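Lirkholm Shelf Labels and Bin Locations
Set-up guide, section 4: Giving every bin an address

Before you start

Please read sections 2 and 3 first. You need the label printer connected, one roll of the wide labels and the floor plan of your stockroom. The plan can be drawn by hand, but the aisles must have letters already.

A bin address has three parts: the aisle, the bay and the level. For example, C-14-2 means aisle C, bay 14, second level from the floor. The program does not accept spaces inside the address. Use the short line between the parts, as in the example.

4.1 Making the address list

1. Open Locations and choose New list.
2. Type the letter of the first aisle. Only one letter is allowed.
3. Type the number of the last bay in this aisle. The program fills in all bays before it.
4. Choose how many levels the aisle has. If one bay has fewer levels than the others, leave it for now - you will correct it in step 6.
5. Press Build. A long aisle can take a minute. Do not close the window.
6. Go through the list and delete the addresses that do not exist in your room.
7. Press Save and write down the list number. You will be asked for it in 4.3.

Note: One list can hold 2,172 addresses. If you have more, make a second list and give it another name. Addresses may not be the same in both lists.

Caution: After you press Save, an aisle letter can't be changed. You can only delete the whole aisle and build it again.

4.2 Choosing where the label goes

For shelves, put the label on the front edge, at the left side of the place it belongs to. Hold to the same side in the whole room. When some labels are left and some are right, people pick from the neighbor place and the count goes wrong in both.

Open metal bins need more thought. The inside walls get scratched and a label there will not stay readable for long, so use the outside of the front wall or a hanging tag.

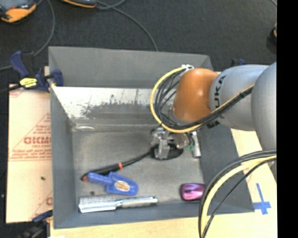

Shuk-fan Mok wrote to us that she prefers hanging tags for all bins, also the small ones, because with a sticker she had to scrape off the glue each time the stock was moved in December. We agree for bins that change place often. For bins that stay, a sticker is cheaper and does not get caught on sleeves.

4.3 Printing and attaching

1. Enter the list number and press Preview.
2. Check the first and the last label on the screen.
3. Print one test label. Scan it from the distance at which your people will normally stand.
4. If the scan fails, set Darkness one step higher and print again.
5. Print the rest, one aisle at a time.
6. Wipe the surface with a dry cloth, then press the label from the middle to the ends.

Caution: Do not put a new label over an old one. The scanner may read the edge of the old code.

If the printer stops with message 39, the roll is finished or not seated well. Open the cover, push the roll to the left and close it. Printing continues from the label where it stopped.

Continue with section 5, First stock count.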